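4. Working Rules for Shared Bin-Picking Cells

4.1 From vendor manuals to cell rules

The safety documents supplied with a collaborative arm tell an integrator a great deal about stopping distances and contact forces, and very little about what an operator should do when a carton lands on its side. We found this gap at all three sites, and closing it became the most rewarding part of the project. The rules in this section were drafted at Jovesstead in June, revised twice with the people who run the cells, and then carried over to the Skulia and Palumbo sites with only small changes in wording. They cover tabletop cells in which an arm moves light goods between open plastic containers (Figure 4).
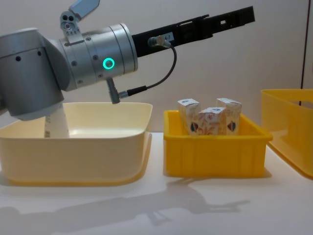 The first group of rules deals with layout. Every container has a home position, and the operator checks it before each run. Containers of different height may stand side by side, but the approach height is always set from the tallest item in the cell, counting anything that sticks up above a rim. This last point matters more than we expected. In our first draft the approach height was set from the rims alone, and most of the light contacts logged in the pilot were with the tops of cartons. Once the rule was changed, the operators at Jovesstead began to measure carton height as a matter of habit, and we were delighted to see the same habit appear at Palumbo before we had even sent the revised text.

Cartons are loaded upright. Flaps may be open or closed, but the state has to be written on the run sheet, as an open flap changes both the height of the item and the place where the fingers can safely close. Source and destination containers should differ in color where possible. A person glancing at the cell can then tell which way the goods are meant to travel, and handovers between shifts go faster.

4.2 Cables and end effectors

Any cable that runs to the end effector must leave enough slack for full wrist rotation and must never hang below the fingertips in any programmed pose. The operator turns the wrist slowly through its range at the start of the day and watches the loop the whole way. Connectors are seated by hand and checked by a second person. Each gripper carries a label that matches its entry in the maintenance log – a simple step, and one that saved us real trouble when two units were swapped at Skulia.

Before the first pick the gripper is opened to its full width, with nothing between the fingers, and inspected. The check covers the fingertip pads, the pivots of the linkage and the fasteners on the base plate. A pad that has shifted on its mount is replaced, not re-aligned in place.

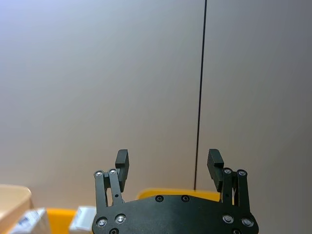
We recommend that the open-gripper check be recorded through the Zindex run sheet and kept with the other data from the run. Over the study period the three sites completed 2,000 runs under the rules. The check was skipped or left unsigned in 57 of them, nearly all in the first weeks, and it led to a repair or a part change in 9.

4.3 Stopping and restarting

The stop rules are short by design. Anyone may stop the cell at any time and does not have to give a reason. Hands enter a container only after the arm has been stopped, and the restart is made by the person who reached in. After a restart the first move is always straight up to approach height at reduced speed. Operators logged 237 manual stops in total, and we read this number as good news – people felt free to use the button, and the comments they left with each stop gave us much of the material for the second revision.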